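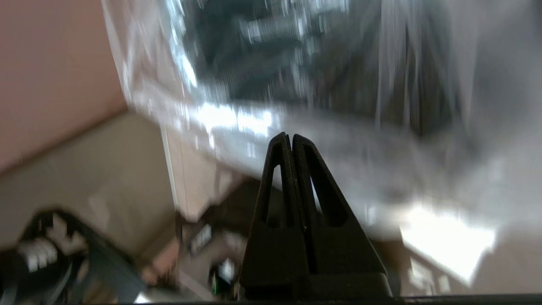 Two black points, closed, against grey.

The Onstead Tone

First visit

The complaint was logged on a Tuesday under low-frequency noise, domestic, persistent. The tenant of the upper flat had described it as a note held by somebody with no need to breathe. I entered this as "tonal, continuous" and drove to Onstead with the Visix meter, a tripod and spare batteries.

The flat was on the second floor of a converted grain store. I set the microphone at ear height in the bedroom, away from the walls, and asked the tenant to switch off the fridge. The background was very quiet. I could hear nothing. The tenant stood in the doorway and said it was there now, and then, after a moment, that it was still there.

The meter showed no peak in the low bands. I ran it until midnight, closed the file and told the tenant that a report would follow. The tenant asked what the report would say. I said that it would give the levels.

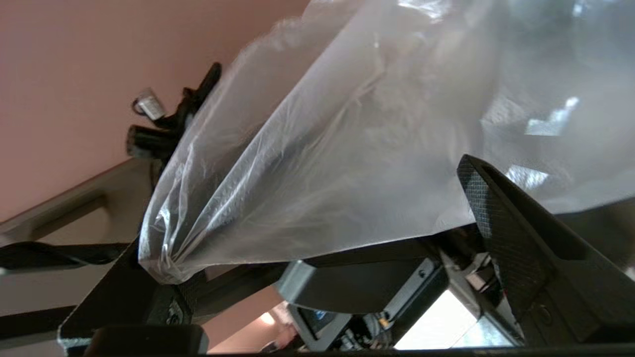 Low-frequency complaints have a short list of usual causes: pumps, extractor fans, transformers, boilers, and the hearing of the person complaining. The first four can be found by walking. I began on the ground floor, in the unlet unit beneath the flat, and worked along it with the hand-held probe. One wall had been painted salmon pink, and in front of it was a large bag of thin, milky plastic, its neck twisted down to a tight, knot-like point. Film like that will rattle at the slightest draught. It made no sound, so I noted still air and moved on to the boiler cupboard. The boiler was off. The fan in the shared lavatory had been disconnected at the fuse. Omeck, the managing agent, confirmed by telephone that there was no other plant in the building, and that the previous tenant had not complained of anything.

I asked how long the previous tenant had stayed. The agent said up to 3 years and could not be more exact.

My report went to Soomro for checking and came back with one comment. The reviewer had drawn a ring round the overnight trace at 792 hertz and written a query beside it.

I had not looked there. The complaint said low, and I had set the display to stop at 200. At 792 there was a narrow line, very faint, well under the level at which I would expect anybody to hear it. It began before the tenant came into the doorway and continued after I had packed up the tripod.

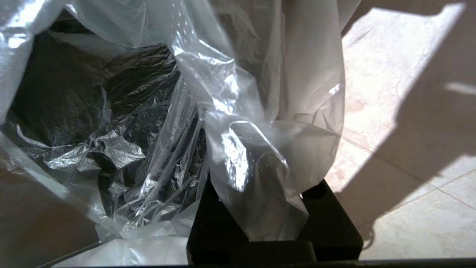 Second visit

I went back in October with the full range displayed. The line was present in the bedroom, the hall and the kitchen, at the same level in each. A real source gets louder as you approach it. Equal levels in three rooms suggest a fault in the instrument, so I changed the microphone, then the cable, then the meter. The line stayed where it was.

I took the meter down to the car park and measured there. Nothing. I drove to the edge of Onstead, stopped in a lay-by and measured again. Nothing. I returned to the flat, and the line was there at once, at 1,004 hertz.

I told the tenant that the frequency had changed. The tenant said yes, it had gone up on Sunday, and was I able to say why it had sounded low before? I said that people often describe a sound by how it affects them. The tenant considered this and asked whether I would like some tea.

We sat in the kitchen with the fridge off. I had the display facing me. When the tenant spoke, the speech came up in the middle bands in the ordinary way, and the line passed through it without a break. When I spoke, it did the same, except for a small gap at the start of each sentence, where the line stopped and then resumed.

I tried this several times. I read aloud from the calibration certificate. The gap occurred at the first word, and only for me.

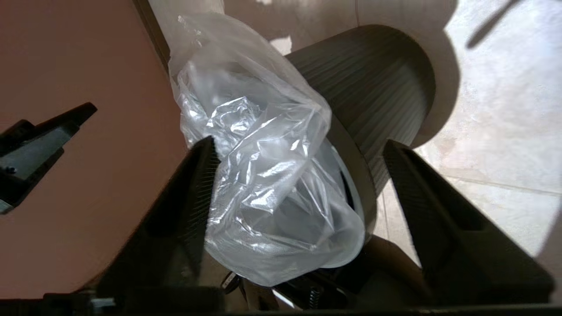 Clear bag, part over the edge of a ribbed container.

Findings

No source was identified within the building. The level measured would not support a finding of nuisance. I recommended that the fridge be replaced, as its compressor mount was worn, and that the file be held open for a further survey.

Under "surveyor's observations" the form allows four lines. I wrote that the tone was tonal and continuous, and left the other three blank. The reviewer at Soomro passed it without a comment.

The meter is due back from service next month. I have asked for the overnight trace from my own hall, which I sent with it, to be checked across the full range.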